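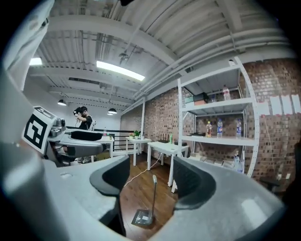 A reader wrote in after the last post to say that a pressure tank does nothing except store water, and that a bigger one is a waste of floor space if the pump can already keep up with the shower. The second half is a fair complaint. The first half is the reason so many pumps get replaced early, so I am going to work through it properly, using my own system as the case.

The well is on the Padilla Road side of the property. The driller's log gives a depth of 200 feet. When the pump was pulled in March I measured 198 with a weighted tape, and I put the difference down to silt. The pump is a submersible on poly pipe, controlled by a Molero pressure switch set to cut in at 40 psi and cut out at 60. The tank that came with the house was a small diaphragm unit with no legible rating plate.

## What the tank is for

Water is nearly incompressible. If you close a faucet on a system with no air in it, the pressure reaches cut-out almost immediately, and if you open the faucet again it drops to cut-in almost immediately. The switch would chatter. The tank holds a volume of compressed air behind a diaphragm, and that air is the spring. As water enters, the air compresses and the pressure climbs slowly. As water leaves, it falls slowly.

The useful number is the drawdown, meaning the volume of water the tank delivers between cut-out and cut-in with the pump off. It is much smaller than the volume printed on the label. At a 40/60 setting it works out to a bit over a quarter of the total. To calculate it, convert everything to absolute pressure first (add 14.7 to each gauge reading), then:

 drawdown = V × P_pre × (1/P_in − 1/P_out)

V is total tank volume and P_pre is the air pre-charge with the tank empty. People who skip the conversion to absolute pressure get an answer that is too high, and then wonder why the pump starts more often than their spreadsheet predicted.

## Why starts matter

A submersible motor draws several times its running current while it comes up to speed. The windings heat during the start and shed that heat to the water moving past the motor during the run. A short run does not move much water. A string of short runs with short rests leaves the motor hotter at each start than it was at the one before. There is also a torque kick at every start, which twists the drop pipe and rubs the cable against the casing. Mine had a worn patch on the cable jacket just above the first splice.

The usual rule is that each run should last at least one minute for a small motor, longer for a large one. That gives the sizing method directly: pump flow in gallons per minute times the minimum run time is the drawdown you need.

## Measurements

I put a counter on the load side of the switch, a plain electromechanical one with a coil rated for the line voltage. Over the first month it logged 1,534 starts. For a two-person household with no irrigation running, that is too many. I had assumed a leak, so I shut the valve between the tank and the house for a night. The gauge held. The check valve was fine and so was the pipe.

The tank was the problem. With the breaker off and the system drained, the air valve gave me nine psi where it should have been 38. I pumped it back up and it was down again within the week. When I pressed the valve core I got a little water along with the air, and on a diaphragm tank that settles the matter. The diaphragm has failed and there is no repair.

## The replacement

I bought a Prirken 81-gallon tank from the supply house in Skelley. The formula gives a drawdown of just under 22 gallons at my settings. The pump delivers ten gallons per minute at that head, so the shortest possible run from a cold start at cut-in is a little over two minutes. One size down would have satisfied the rule. I went up because the price difference was small and I had the floor space.

Installation notes, mostly for my own reference:

- Pre-charge is set two psi below cut-in, with the tank empty and disconnected from pressure. Checking it with water in the tank only tells you the system pressure.
- The factory pre-charge was 30. Check it with a gauge before filling.
- The switch goes on the tank tee, as near the tank inlet as the fittings allow. My old one was four feet upstream, past two elbows, and it read the friction loss as pressure. It was shutting the pump off before the tank was full.
- Replace the gauge at the same time. The old one stuck at 52 and had to be tapped.
- The nipple under the switch was half closed with iron scale. I replaced it with brass.

Moving the switch probably accounts for part of the improvement, and I did not separate the two changes. A more careful person would have run the old switch location with the new tank for a month and then moved it. I had the tee apart and did not want to drain the system twice.

## Back to the comment

The pump can keep up with the shower, yes. At a steady draw near the pump's full output the tank hardly matters, as the pump simply stays on. The hard case is a low draw: a toilet refilling, a dripping hose bib, an ice maker. The pump has to start for all of them eventually, and the drawdown determines how many of them it can ignore before that.

I have left the counter wired in. The next reading is due once the garden hoses are back in use, and I expect it to be worse than the winter number would suggest. If the iron scale returns to the switch nipple before then I will look at moving the sediment filter, although it has to stay downstream of the tank in any case.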